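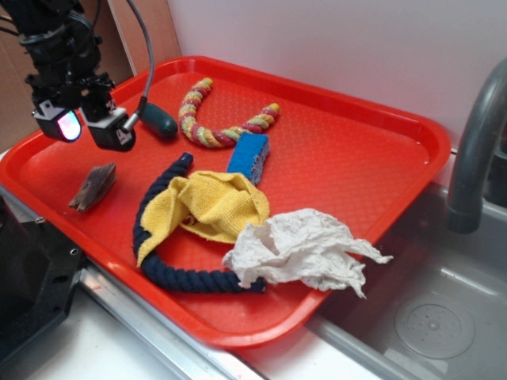

Serving tray

A serving tray is a shallow, portable platform with a raised rim, used to carry food, drink and small household articles from one place to another. Trays are made from wood, metal, melamine, glass fiber and molded plastic. The plastic type is common in cafeterias, schools and homes, where it is used at the table and also on the kitchen counter as a place to gather loose items such as sponges, cloths and pet toys.

Form and surface

Most serving trays are rectangular, with rounded corners and a rim that turns upward and slightly outward. The rim keeps objects from sliding off and gives the hands a place to grip. On many plastic trays the edge is rolled or thickened, which stiffens the whole piece.

The floor of the tray may be smooth or textured. A fine diamond texture, as on the red tray shown beside a stainless steel sink, is pressed into the plastic during molding. Texture of this kind hides light scratches and reduces the area of contact with a wet glass or dish. Smooth floors are easier to wipe but show wear sooner. Some makers apply a rubber coating or supply a separate liner.

Color is usually mixed into the plastic before molding, so that scratches do not expose a different shade underneath. Institutional buyers have often used color to separate trays by meal, by dining room or by dietary need.

History

Wooden and metal trays were in domestic use long before the plastic type appeared. Lacquered and painted metal trays were popular household goods in the eighteenth and nineteenth centuries. Molded trays spread with the growth of self-service dining in the twentieth century, when kitchens needed a light article that could be stacked and washed in quantity.

Among the smaller makers, the Hegarty works at Prallwood began as a producer of pressed metal pans and later turned to plastic. Its first tray, designed by Malachy Corrigan, was sold to boarding schools in lots of 200. A later model by Munther Chidiac, the Ivard, had a deeper rim and was offered in lots of 300. The Ivard measured 375 millimeters on its long side and remained in the catalog until the works closed.

Household use

In the home, a tray is often kept near the sink or on a side counter. Small things placed on it can be lifted away together when the counter is to be wiped. Cleaning articles commonly kept this way include scrubbing sponges and folded or bunched cloths. Braided rope toys for dogs are also set on trays, either for sorting or before washing.

Articles used for cleaning should be kept on a different tray from the one used for food. Where only one tray is available, it should be washed with hot water and detergent before it returns to the table.

Care

Plastic trays are washed by hand or in a dishwasher, according to the maker's directions. A soft brush is suited to textured floors, where grease can settle in the pattern — a flat sponge may pass over it. Abrasive powders dull the surface. Trays should be dried before stacking, and tall stacks should be avoided; the Hegarty catalog advised a limit of 30.

Warping is the most frequent fault and usually results from contact with a hot pan or burner. A warped tray rocks on a flat counter and is no longer suitable for carrying liquids.

See also

Butler's tray
Cafeteria
Dish rack
Lap tray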